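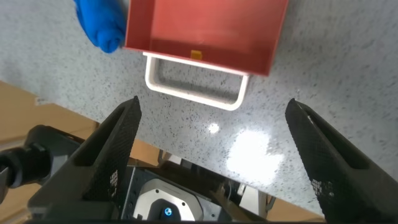 Trernik showed its two-finger gripper kit at the Tumstead open day in July, and I spent most of an afternoon at the bench with it. The package is a pair of black fingers, a wrist housing and a small camera that looks forward between them. The finger faces carry a fine crosshatch, and each finger has a long slot on its inner side. The demonstration part was a red plastic tray with a white loop handle, set on a speckled countertop with a blue cloth bunched at one corner. A loop handle is a fair test, as the opening leaves room for a fingertip and the bar is narrow enough to punish a bad approach angle. Overhead light left a broad white glare on the counter near the handle, and I would want to see how the vision software copes with that before buying.

Ximena Tlapale ran the bench. Setup on the Rirkine controller took 3 menus, two of which could be merged. The approach speed is set in a plain number field with no units shown. I entered 982, got a refusal, and had to ask what the limit was. The manual does list it, in an appendix.

The blue status light on the wrist plate is easy to find, but its color codes are printed only on the inside of the case lid.

The kit costs 2344 with the camera and 1704 without. Replacement fingers are sold in pairs only. Valter Sjögren, who has run the older Zavala unit in our shop, prefers its quick-release mount, and I agree with him on that point. Trernik uses screws.

Recommended for light bench handling. The mount needs another revision.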